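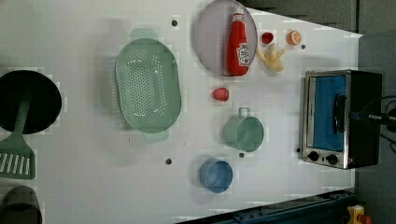

2020-09-25
Posted by the author

We use cookies to improve your visit. Accept / Manage

Sallent says its gripper needs a check every 3,615 cycles. I don't buy it. The cell at Waltholm got its first loose finger bolt at 3,235, and that was on toy food, which weighs next to nothing.

So now I go by feel. Power off, air off, then a hex key on every bolt head I can reach on the gripper block. In July I skipped it for 2 weeks to see if I was just fussing. I wasn't. The fingers had drifted enough that they no longer met square.
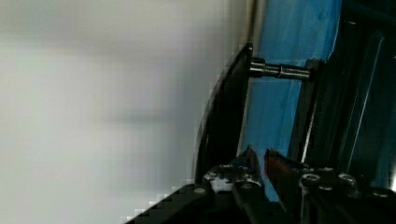

The wrist camera gets the same treatment. Hervieu sells a calibration kit for it, and maybe it's great, but I've yet to see it beat a clean lens and a bracket that doesn't wiggle. Nine times I've been told the software will correct for a bad mount. I'd like to see that once.

Still waiting on the new finger pads from Wiltbridge. They claim these ones won't peel. We'll see.

Contact | © 2020 | Back to top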